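A thread on office cups, for anyone who has ever opened a cupboard at work and had something fall on them.

1/ I have been put in charge of the cups. There was no vote. I said "someone should sort out these cups" in front of Nadja Lanz, who writes things down, and by lunch it was in the minutes.

2/ For context: we moved floors in March, from the old Tornurton building to the one with the carpet. The plates came with us. The spoons did not. The cups appear to have bred in transit.

3/ The kitchen cupboard has a shelf for cups and a shelf for tea. The cups are on both. The tea now lives on top of the fridge, where only Spyros Živković can reach it, and he drinks coffee.

4/ Things I have found in the cupboard so far: a gravy boat, a mug from a company we lost a contract to, a measuring jug with the numbers washed off, and a takeaway lid folded into quarters by somebody under strain.

5/ My proposal was simple. One wire basket on the table. If you want your cup kept, it goes in the basket. If it's outside the basket by the end of the afternoon, it goes to the charity shop in Hisurbridge, or in the bin if it's past charity.

6/ Nadja asked whether paper cups count. I said nobody is going to want to keep a paper cup. I would like that struck from the minutes.

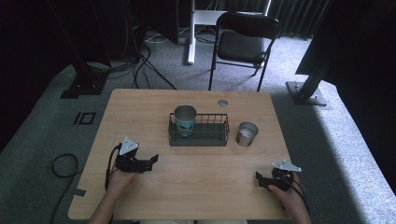

One in, one out. The basket system, early days.

7/ So yes, the tall blue one with the pointy pattern has been granted asylum. I have asked whose it is. I've had three separate people tell me it's "quite a nice one, though".

8/ Meanwhile the silvery one sits out on the table with no sponsor at all. It's a perfectly decent cup! It's got a good wide rim. I'd drink out of it. I am apparently the only one who would.

9/ Spyros's view is that the silvery one makes tea taste of coins. When did you last have tea out of it, Spyros. "I haven't, I can tell by looking."

10/ A word on the basket, as I've had messages. It came from the Çetinkaya catalogue, it was sold as a letter tray or possibly for bread, and it cost me 8 pounds of my own money. I have kept the receipt. I have not been asked for the receipt.

11/ Several of you want to know why wire. Because you can see what's in it from the side - that's the whole idea. The last system was a cardboard box, and things went into the box and were not spoken of again.

12/ Also, the table. It's the nice pale one with the round hole for cables. People have opinions on whether the basket should live near the hole or away from it. I have had a longer conversation about this than I had about my last pay review.

13/ Nadja would like coasters. Nadja has wanted coasters since Tornurton. She says pale wood shows everything, and she's probably right, but we bought coasters once (6 of them, cork) and they went wherever the spoons go.

14/ I will say this for a bit of bare table: I'd forgotten we had one. At the old place it was all post and cables and one shoe. I spent a good minute today just looking at the grain. There's a swirl in the middle like the contour lines on a walking map.

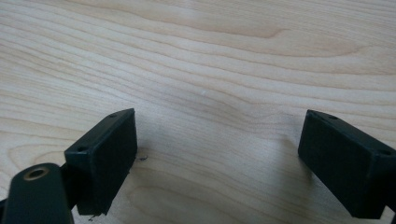

Bare wood, lovely swirls, one white speck. I'm choosing to be relaxed about the speck.

15/ I'm not relaxed about the speck. Is it a crumb? Is it fluff? I only noticed it when I looked at the picture properly, and now it's all I can see.

16/ Spyros, shown the picture: "That's a table." Thank you, Spyros.

17/ Rules, as they currently stand, typed up by Nadja and stuck to the cupboard door:
Your cup, your basket space.
No stacking more than two high.
The gravy boat is not a cup.
Washing up happens the same day, and "soaking" is not a form of washing up.

18/ I wanted a rule that nobody may own more than one cup. This was voted down with real feeling. One person in accounts has 7 and described them to me individually.

19/ Somebody has suggested we get a proper mug tree, the big one from Clornness that holds 24. Lovely idea. It would need its own desk and would probably get a better chair than mine.

20/ Replies to replies: no, I won't be doing the fridge. No, I don't know what's in the green tub. Whoever wrote "please leave" on it, that could be read two ways.

21/ If the silvery cup is yours, come and get it before five. If it isn't yours but you've got a heart, same offer. Otherwise I'm having it, coins and all, and it's going on my desk with a pen in it.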